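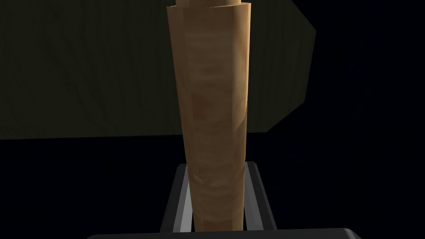
Figure 6. Simulated gripper view in the Raltden kit: a tapered wooden part between the open fingers, with a dark wooden panel behind.

4.2 Living with the wrist view

I'll admit I came to the Raltden simulation kit expecting to spend most of my time on the arm models. What I ended up poking at for weeks was the view from the gripper, as in Figure 6. The kit is sold by Wanico as a ready-made practice ground for small labs like ours in Plilville, and the price list makes a lot of the wood textures. They're good! The grain on the tapered part has bands and blotches that give a feature matcher something to hold on to, and even the dim panel at the back has faint curved lines in it.

The shapes are a bit rougher. You can see the flat facets on the part quite plainly, with seams between the bright face and the shaded ones. Kiros Feyisa didn't mind this at all (he works on depth and likes a crisp edge), but my own edge detector kept taking the seams for real corners, and I had to raise its threshold before it would settle down. Anyone fitting turned parts such as legs or handles should probably do the same on day one.

Then there's the matter of how much the part hides. With something this tall standing between the fingers, it covers a strip of the panel right up the middle, and the rest of the background is close to black. We ran 614 trials with the stock lighting and 90 more with a second lamp that Ayantu Mamo set up in the scene file. The lamp took her an afternoon, mostly because the manual still describes the December release and two of the settings have moved.

I also tried the same part in Kettler, which we already had a licence for. It draws smoother curves, but loading a scene took 13 seconds on my machine and I got cross with it. For grasp work I'd still pick Raltden, provided you're happy to edit the lights yourself. Section 4.3 goes through the finger settings, where I have rather more to grumble about.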